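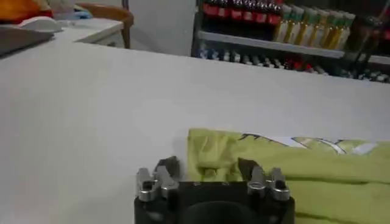 ¿En qué se ha ido el dinero de este trimestre?
Casi todo en camisetas, mesas y horas de doblado, y en ese orden. El detalle de las facturas va en la hoja aparte; lo que sigue es cómo lo llevamos por dentro.

Hola, Odette:

Te escribo en agosto, con las ventanas abiertas y la ropa ya clasificada (¡por fin!). El lote que nos mandó Taltska llegó completo: 1.302 prendas, casi todas camisetas de manga corta, y unas cuantas tan arrugadas que daba pena verlas. De esas llevamos dobladas y revisadas 413. Ya sé que en la propuesta poníamos más para estas fechas, pero perdimos bastante tiempo discutiendo qué era "bien doblado" y al final me alegro de haberlo discutido.

El acuerdo es este: rectángulo limpio, mangas hacia dentro y el cuello a la vista. La camiseta verde lima se ha quedado como modelo, porque el color se distingue de maravilla sobre la mesa blanca y cualquier pliegue torcido canta enseguida. En el centro de la mesa, cuadradita y con el escote redondo asomando, es justo lo que queremos ver en todas las demás.

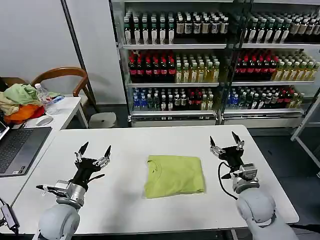 La sala y las mesas

Con la partida de Mekside compramos 2 mesas blancas. La principal es para doblar y en ella intento que no haya más tela que la prenda que toca. En la otra dejamos lo que espera turno, y ahí soy menos estricta, lo confieso: se juntan el montón de colores, la botella de agua y lo que vaya cayendo. La silla de madera se queda detrás, junto a esa mesa.

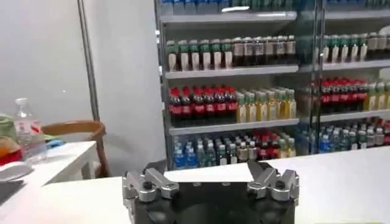 Lo del montón me preocupa un poco más, porque la ropa se vuelve a arrugar mientras espera y luego cuesta el doble alisarla. Me gustaría probar con las bandejas de Akbari, que caben 30 prendas extendidas sin aplastarse, y si te parece bien las pagaría con lo que sobró del transporte.

Para el siguiente envío me quedan las prendas con estampado (se doblan peor, el dibujo tira de la tela) y las tallas infantiles de Osow, que todavía no hemos abierto. ¿Me confirmas lo de las bandejas antes de que las pida?

Un abrazo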